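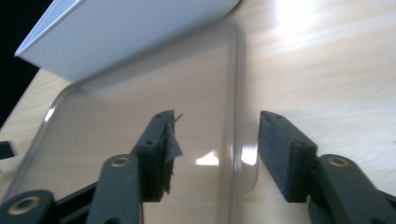
Clear plastic tray keeps sliding on wood table – how do I stop it?

Posted in Home & Workspace, 14/03/2020

Satish Mathur
I have a big clear plastic tray, the kind with rounded corners and a raised rim, and I use it on a light wood table for sorting small parts. I keep a white box at the far end with the spares in it. The tray is a Nuvell and I like it a lot, but every time I reach in for something it slides a little, and by the end of an hour it is halfway to the edge. I don't want to screw or glue anything down because we eat at this table too. The finish is a plain clear one, nothing fancy. I tried a damp paper towel under it and that left a mark that took 2 days to fade. What else works? I would also like to still see the wood through the tray if possible, but that is not a deal breaker.

boloria_bench
Don't use anything wet on that table again. Get clear stick-on bumpers, the small round ones sold for cabinet doors. Put one under each corner and one in the middle, so five in all. Wipe the bottom of the tray with rubbing alcohol first and let it dry before you stick them on – do this away from the table, alcohol can cloud some finishes. Try it on one corner of the tray too, some plastics don't like it either. A pack of 60 was cheap at my hardware store and I still have most of them. They are clear so you will hardly notice them.
One thing to watch is grit. If crumbs get under the bumpers they will scratch, so lift the tray to move it and don't drag it.

Joshi
shelf liner. cut it smaller than the tray so it doesnt show past the rim. you wont see the wood though

Vindora Home
Both of the above will work. I would add that some rubbery liners can stain a clear finish if they sit in one place for months, and a sunny table makes it worse. If you go that way, take it up after meals and wipe underneath.
Also, look at how the box sits. If it rests on the rim, even a little, it can tip the tray enough for it to creep. Move it back so it stands on the table by itself and see if that helps before you buy anything.

Satish Mathur
Thanks. Moved the box and ordered the bumpers.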